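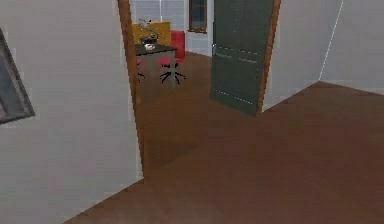 View from the hallway position through the open green door, in the simulated house.

Restevari Household Examples Program
Frequently Asked Questions for Contributors and Partner Groups

This page answers the questions most often received by the program office. It applies to all contributors who gather navigation and tabletop examples in the simulated houses maintained at Adville. Contributors working under a separate agreement with Katona should follow the terms of that agreement where the two differ.

General

What is the purpose of the program?

The program gathers examples from which a learning system can be trained to move through a home and find, approach and handle everyday objects. All examples covered by this page are recorded in simulation. Work with physical machines is governed by other guidance.

What counts as one example?

An example is a single attempt at a single written instruction, from the first view to the moment the contributor ends the recording. It includes the views, the motion commands and the instruction itself. Still views saved for reference are kept with the session but are not counted as examples.

How many examples are required for each house?

The current target is 600 examples per house. Of these, 400 are navigation examples and the remainder are tabletop examples. A house is closed to new recordings when both targets have been met.

How long is a session?

A session consists of 40 attempts. Contributors may stop at any point and return later in the same month. Incomplete sessions are accepted.

Navigation examples

Where does a navigation example begin?

Starting positions are drawn by the Gutgate scheduler and may not be altered. Some look directly at the goal. Others show only part of it through a doorway, as when the sofa, the table and a red chair in the next room can be seen past an open door. Partial views are intended. The system must learn to act on incomplete information.

May I look around before moving?

Yes. Turning in place is a valid action and is recorded. Contributors should look around as they would in an unfamiliar home and then proceed.

Must I take the shortest route?

No. The route should be sensible and free of contact with walls, door frames and furniture. Minor corrections should be left in the recording.

Are views of plain wall and open floor a fault?

They are not. A large share of any home consists of such surfaces, and views of this kind should not be deleted.

Tabletop examples

How are objects placed on the table?

Placement is assigned by the scheduler from an approved object list. Household items of very different sizes are combined on purpose, and an arrangement need not resemble one found in an ordinary home. 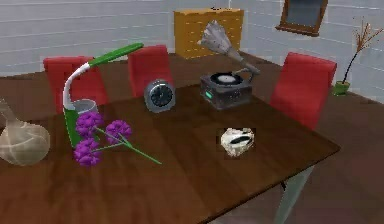

Table arrangement with desk lamp, purple flowers, round clock and gramophone.

How should objects be named in an instruction?

Use the plain word that a resident of the home would use: "lamp," "clock," "flowers." Color may be added where it helps. The lamp in the arrangement shown may be called "the green lamp," and the record player may be called either "the gramophone" or "the record player." Catalog names must not be used.

What if I cannot tell what an object is?

Describe its appearance and position. The small white-and-black item on the near part of the table has been entered by different contributors under different names. "The small white and black object in front of the gramophone" is an acceptable wording. Do not guess.

What if several objects match the instruction?

Add a detail that separates them. "The red chair" is not sufficient where three red chairs stand at one table, but "the red chair behind the clock" is.

Are partly hidden objects permitted as targets?

Yes, provided that the contributor can identify the object from at least one view in the recording.

Review and correction

Who reviews the examples?

Each example is read by 2 reviewers working separately. Where they disagree, the example is passed to the review lead, Ifigeneia Karamanlidis, whose decision is final.

Are failed attempts kept?

Yes. Failed attempts are labeled as such and stored apart from successful ones. Contributors should not repeat an attempt in order to replace a failure.

Can I withdraw an example?

A contributor may withdraw an example until review begins. Requests should state the session number and the attempt number. After review has begun, a note may be added to the record, but the example will not be removed.

How do I report an error in a simulated house?

Use the report form on the contributor page. Common reports concern doors that do not respond and objects that sink into a surface. Please save a still view with the report and continue with the next attempt.

When is this page updated?

The page is reviewed each January. Changes made at other times are announced to registered contributors by email.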